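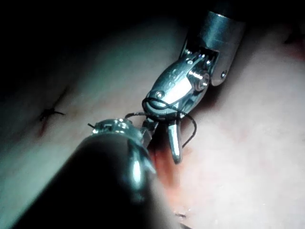
Suture looped around the upper jaw, Akwood trainer.

Clearing a wrist stall during knot tying

A Promen wrist can stall with fault 59 when thread loads the jaw sideways.

1. Take both feet off the pedals. Do not pull against the loop.

2. Note which jaw carries the thread. 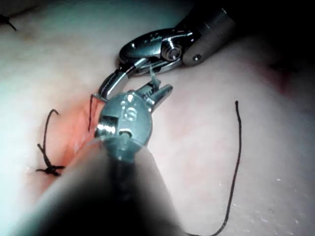 Keep the needle in view and reset the fault once. Allow 12 seconds before moving the wrist.

3. Open the jaw slowly and let the loop slide off. 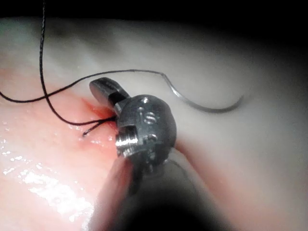 4. If the fault returns within 2 throws, withdraw the tool and tell Jade Marsden.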